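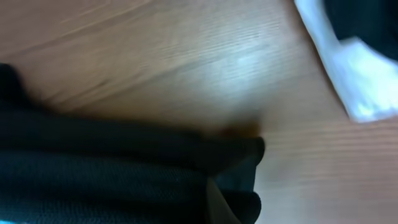

Wrist view, black fabric on the wood table.

Vovar Fold Kit: two-arm laundry policy and training recipe

Search products, docs, firmware... Go

Hi, I'm Samira Nassar, and I run the cloth work at Ghanem, up in Dunuvthorpe. Vovar is the folding method we've been using on our own bench, packaged so you can run it on yours! The short version: one policy, two arms, a camera at each wrist plus one looking down from the head.
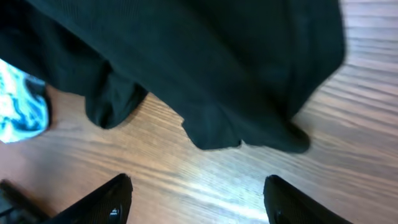
What we wanted to know was how little teaching a garment needs. We started with 325 demos per garment type and kept cutting. At 100 the folds still came out square (I really didn't expect that), and below that the sleeves went wrong first.
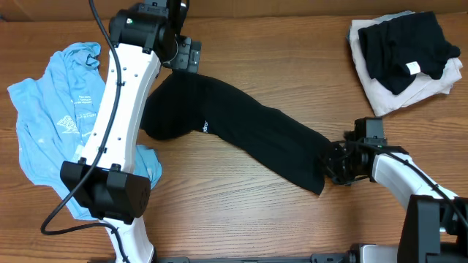 The trick is a stretch step before every fold. Both grippers take hold, pull until the cloth goes taut, and only then does the policy pick a fold line. It costs up to 7 seconds a garment and I'd pay it every time. Dark knits are still our hardest case, the depth estimate gets mushy on them.

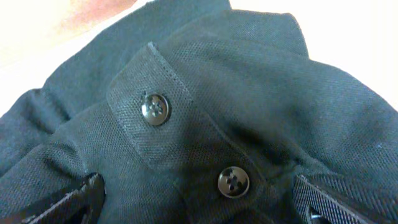 Collars get their own grasp head, trained separately on wrist views only. You can switch it off if you just do T-shirts and towels.

In the kit: weights, the Skultarach labeling tool, 200 sample episodes and my setup notes, which are long. Arms and mounts sold separately.

We use cookies to remember your cart. Accept / Manage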